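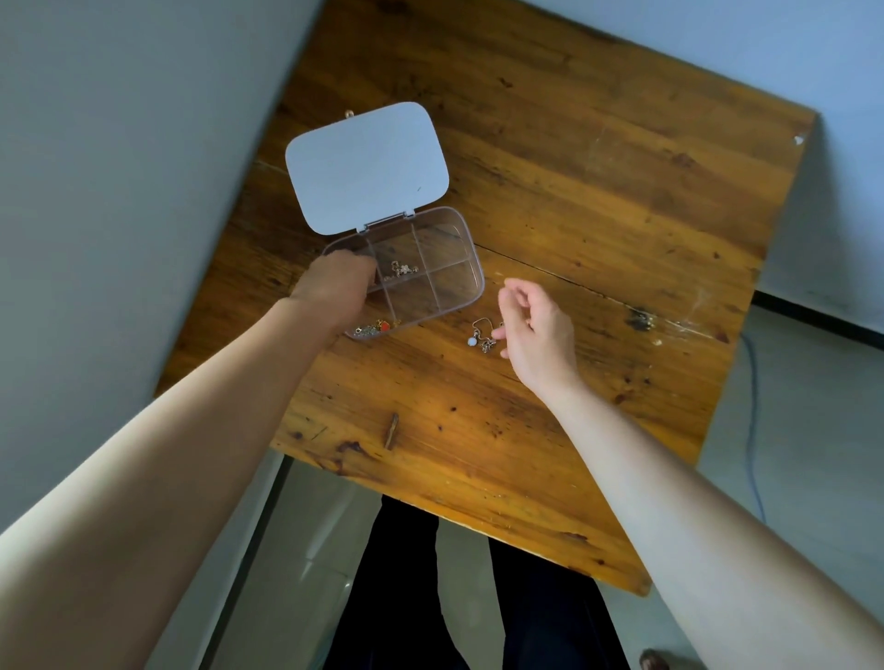 The divided box, lid up, on the table.

Winter is the best time to walk the old Briltholm line

Posted 2/22/26

I have been meaning to write this one since the first hard frost, and every time I sat down to do it the sun came out and I went for a walk instead. So it's long, and it wanders, and if you only want the practical bits they're near the end.

The old railroad line between Korkthorpe and Briltholm is my favorite walk in the whole county. I've done it in every month of the year now, and I will happily argue with anyone who says it's a summer trail. Summer is fine! Summer has the blackberries and the long evenings. But in summer the trees close in on both sides and you walk along in a green tunnel, and you could be almost anywhere. In February the leaves are down and the whole valley opens up. You can see the river the entire way along the second half. You can see the farms on the far side, with their lights coming on, and the backs of hills I didn't know existed until my first winter here.

It's 9 miles one way. That sounds like a lot if you aren't used to it, but trains hated hills even more than I do, and the grade is so gentle that you only notice it when you turn around and the walking gets a little easier. The highest point is 762 feet, marked on a post that somebody repaints in bright yellow every few years. I always slap the post. You have to slap the post.

I started from the Korkthorpe end this time. The old station there is a bakery now (go early, the cheese rolls sell out) and the trail picks up behind the parking lot, past the recycling bins, which has to be the least promising start to a beautiful walk I've ever seen. Keep going. Two minutes later you're on top of an embankment looking down into people's vegetable gardens, and I love that part so much. There was a row of leeks standing up in the frost like they were waiting for a bus. There was a dog who has barked at me at the same fence for years and who I now think of as a friend.

After the gardens there's a long straight stretch through fields. Some people find it dull. I find it's where my head finally goes quiet. For the first mile I'm always still writing emails in my mind, and somewhere along the straight I notice that I've been looking at crows for ten minutes and haven't written a single one. The crows were busy this time, walking up and down the furrows like they were inspecting the place. There were fieldfuls of geese farther off too, and when they went up all together I stopped dead in the middle of the path with my mouth open. The noise! It's like a crowd at a ball game, heard from a few streets away.

Then you come to the cut, where the builders went straight through the ridge and left rock walls on both sides. This is the coldest place on the whole line, and in a cold spell it is wonderful. Water seeps out of the rock all year, and when it freezes you get icicles longer than I am tall, some of them clear and some a sort of tea color from whatever is in the ground up there. It was 11 degrees when I left the house and it can't have been much warmer in the cut. I stood there until my toes complained. Moss grows behind the ice, so you get this bright green showing through in patches, and ferns pressed flat like they're under glass.

Watch your feet in there, though. The path never gets any sun in winter and the puddles freeze in a way that looks like plain wet ground. I've gone down twice over the years and both times I was looking up at icicles. These days I put the grips on my boots before I go in and take them off again at the yellow post.

The post is also where I eat. There's a bench on the south side, out of the wind, made from one of the old railroad ties. I had soup. I want to say a word for soup on a cold walk, because for years I was a sandwich person and I was wrong. A sandwich at 11 degrees is a sad, stiff thing. A flask of hot soup is a party! Mine was lentil with a lot of cumin and a squeeze of lemon, and a heel of bread kept inside my jacket so it stayed soft. I sat there far too long and got cold all over again and didn't care.

From the post it's downhill into Briltholm, with the river on your left. This is the stretch I'd choose if I could only have one. There are three bridges, and the middle one is the good one, iron with a deck of new planks, high enough that you look down on the backs of the ducks. The river was running fast and brown, with plates of ice along the edges where it slows down. I saw a kingfisher from that bridge once, two winters ago, and I've hung over the rail at that exact spot every time since, and I've never seen another. Still hanging over the rail, though. It was there once!

Past the last bridge you start to meet people. Strollers, runners, kids on bikes with their coats undone. I like this part more than I used to. When I first started walking the line I wanted it all to myself, and I'd get a bit sulky when the town came into view. Now I like hearing bits of talk as they go by. One woman was explaining to her friend, with great patience, why you can't return a sofa after two years. I would have followed them for another mile to find out how that came out.

Briltholm itself is worth an hour if you have it. The used bookstore near the end of the trail keeps a table of old maps by the door, and a lot of them show the line back when trains still ran on it, with all the little stops that are gone now. I bought one, obviously. I've been going over it with a magnifying glass ever since, finding sidings and signal boxes and a stop in the middle of nowhere that must have been there for one farm. I've walked right past that spot dozens of times and never noticed a thing. Next time I'm going to poke around in the brambles and see if there's any of the platform left.

Okay, the practical bits.

Getting back: there's a bus from Briltholm to Korkthorpe, but it stops early in winter, so check the times before you leave and not when you're standing at the shelter in the dark. Ask me how I know.

Time: give it most of the daylight. I take nearly five hours with stops, and I stop for everything.

Shoes: boots if it's been wet. The straight stretch drains badly and the farm crossings get churned up. If it's frozen hard you could do it in running shoes, apart from the cut.

Layers: you'll be warm on the straight, freezing in the cut and warm again by the second bridge. Wear things with zippers.

Small stuff: I used to lose all the fiddly little things that live in coat pockets, and then buy them again, and then find them in April. Get yourself a box with compartments and give them a home near the door.

Bathrooms: one at the bakery, one in the park at the Briltholm end, and nothing in between.

Dogs: fine all the way, on a leash past the sheep. Carry them over the iron bridge if they're nervous, because they can see the water through the gaps.

If you've never walked it in winter, please try before the leaves come back. You've got a few good weeks left. The light gets longer every day now, the snowdrops are already out along the bank behind the gardens, and the ice in the cut won't last once the wind turns. I'm going again as soon as my boots dry out, from the Briltholm end this time, so that I finish at the bakery. I'm calling ahead to have them put a cheese roll aside.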